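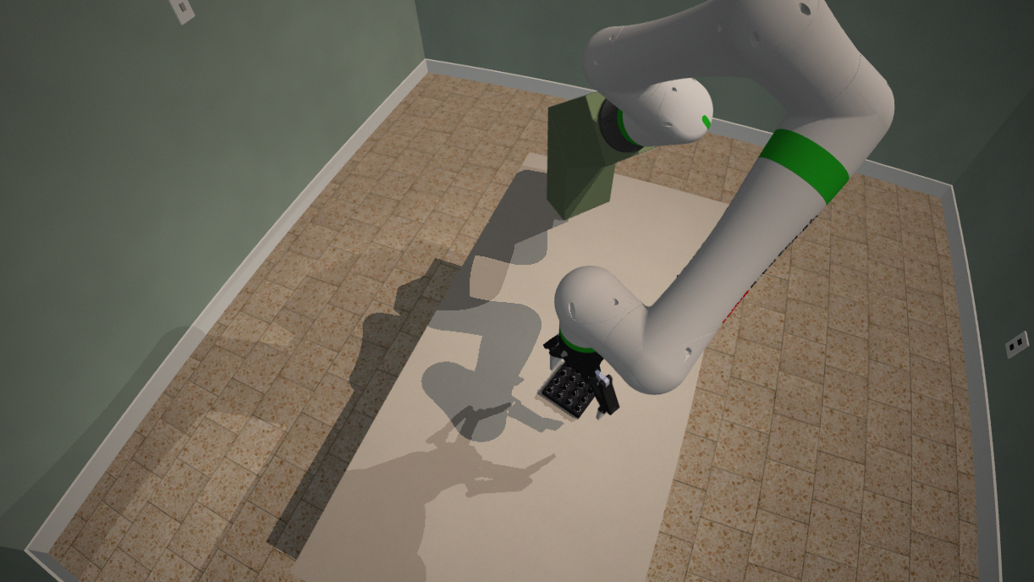

September 2026
By Hubert Ammann
3 min read

Runard is a simulation kit for training arm policies before they touch hardware. I used it to repeat the Palacios tray-picking result, with one arm, one table and one tray. Training took 857 episodes. Lighting and shadows can be changed per episode, and that mattered most: with fixed lights, the policy failed on our bench arm in 3 of 5 tries. With varied lights it failed in none. Contact physics is weaker, and fingers sometimes slide through tray edges. Setup took 2 days. I would use it again for vision work.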